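Search this repository
Search

# Kukow Household Water Use Records

## Summary

This dataset contains 2,017 daily water meter readings from 113 homes in the towns of Urham and Mansilla. It was prepared by the Kukow Water Office for the study of indoor water use. Version released 2024-10-24.

## Contents

- `readings.csv`: one row per home per day, with the meter value in gallons
- `homes.csv`: home number, town, number of residents, year of construction
- `notes.csv`: remarks entered by field staff
- `figures/`: images used in the printed guide

## Collection

Homes were enrolled by letter. Residents agreed in writing to share their readings and could withdraw at any time. Meters were read in the evening by the resident or by a member of the field staff. Readings in Mansilla began in January; those in Urham began once the new meters had been fitted.

Readings entered by telephone carry the code T in the `source` column. The code F marks a field staff reading.

## Known Limits

Homes with shared meters were left out. Garden use is not recorded separately, and the data should not be used to estimate it. In 20 homes the number of residents changed during the study, and `homes.csv` gives only the number at enrollment. Blank cells mean that no reading was received. They must not be treated as zero.

## Figures

Figures may be reprinted with the guide text or separately. Please keep the figure number with each image.
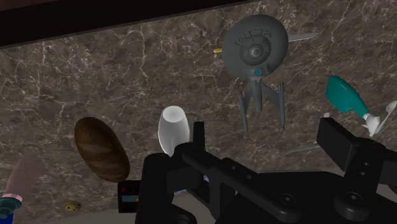 Figure 1. White cup and black gripper, computer rendering.

## Privacy

Street addresses and account numbers have been removed. Users may not attempt to identify any household.

## Terms of Use

The records may be used for teaching and research. Published work should cite the dataset by its full title and version date. Commercial use requires written permission from the Kukow Water Office.

## Contact

Data questions: Lungile Coetzee, Records Section
Permissions: Ilse Ackermann, Publications Section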